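Lolska Community Kitchen: progress report to the Mayrhofer Fund, July

The cooking classes have now run for two full terms. We set a target of 300 places and filled 95 percent of them. The evening group was the slowest to fill, mainly due to bus times, so Treasa Moynihan moved the start to 6:30 and the numbers picked up.

Spending is on track. The largest item was the new extractor fan, fitted by Brorkent in the spring break. It came in under the quote, and we ask to move the difference to ingredients, which have gone up more than we planned for. 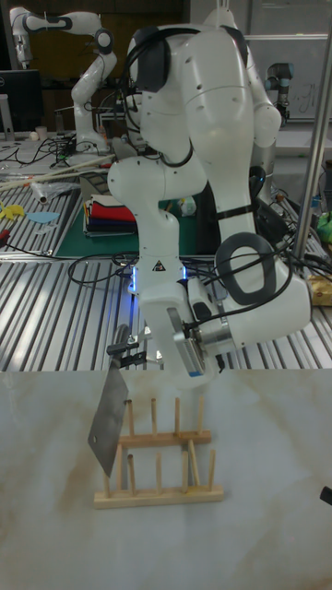

Kitchen knife above the marble-patterned tabletop.

Knife skills is still the class people ask for most. Meriem Radwan rewrote the handout in shorter sentences, and the Arabic version is at the printer. The bread course did less well - three sessions were too few, and people wanted time to bake at home and come back with questions. We will try five in the fall.

The shared lunch started late. Rónán Lynch had to wait for the food hygiene certificate, and the first lunch was held in June instead of April. Turnout has been steady since then. 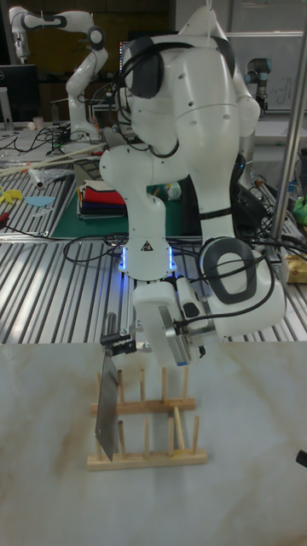 Flat gray plate, held at its top edge.

Still open: the lease on the Ister Street storeroom, and a second tutor for the evening group. Remo Hollenstein is handling both. We expect to draw down the remaining 2000 euros before the next report.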